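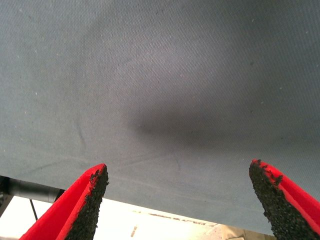

How often should the wrist camera be wiped during a collection shift?
Before the first take, after lunch, and any time the operator sees haze or a smear on the live view. Use the dry cloth from the drawer, never a sleeve.

Collection cell checklist, cloth tasks
Station: Isivus 2
Filled in by: Irena Pietrzak
Month: April

Mark each line OK, FIX or N/A. Write a comment for every FIX. Don't start recording with an open FIX in section 1.

1. Stopping and guarding

1.1 Emergency stop pressed and released, arm drops to hold. OK
1.2 Second stop button, on the leader arm side. FIX
Comment: Works, but the cap turns under the thumb. Tightened by hand. Needs thread lock before the evening shift.
1.3 Floor line visible all the way round. OK
1.4 Speed limit set to 400 mm/s in the Nutell panel. OK
Comment: It was at 500 when I came in. Whoever changes it for the rigid parts has to put it back.

2. Gripper

2.1 Both fingers tight, no play when pushed sideways. OK
2.2 Grip pads seated along their full length. OK
Comment: The black pads are coarse and the grains collect at the tips. Brush them off over the bin. Loose grains on the cloth show up in the takes.
2.3 Red finger shells free of cracks. OK
2.4 Fingers close on the test strip without slipping. OK
2.5 Spare pads in the Fivport box. FIX
Comment: One left pad, no right pads. Ordered.

3. Camera and light

3.1 Both fingertips in view at the bottom corners when open. OK
3.2 Lens clean. OK
3.3 Exposure locked. FIX
Comment: With the gray twill filling most of the view, the white surface under it blows out and the dark strip there can't be read. Lowered one step and locked it. Please don't switch back to auto between takes, it makes the brightness jump when the cloth moves.
3.4 Clock matches the arm log. OK

4. Cloth and work area

4.1 Cloth free of lint. FIX
Comment: Pale specks, mostly on the left half. Go over it with the roller. If specks come back during a session, keep going and tick "lint" in the notes field.
4.2 No holes or pulled threads. OK
4.3 Thin black cables kept out of the finger path. OK
Comment: Check this again after each change of cloth. Look under the edge as well as on top.
4.4 Nothing sharp on the metal parts near the cloth. OK

5. Recording

5.1 Task name typed as in the task list. OK
5.2 Free disk space above 500 GB. OK
Comment: 616 GB at the start of the shift.
5.3 Test take recorded, played back and deleted. OK
5.4 Failed grasps kept and labeled as failed. OK
Comment: Two people asked again. Keep them. Discard a take only if the arm faulted or somebody reached in.
5.5 Operator name entered for each session. FIX
Comment: Takes up to 193 have the field blank. I filled them in from the sign-up sheet. Duda won't export a session with that field empty.

Open at handover: 1.2, 2.5. Closed during the check: 3.3, 4.1, 5.5.

Next check at 2:30 p.m., sections 1 to 3 only.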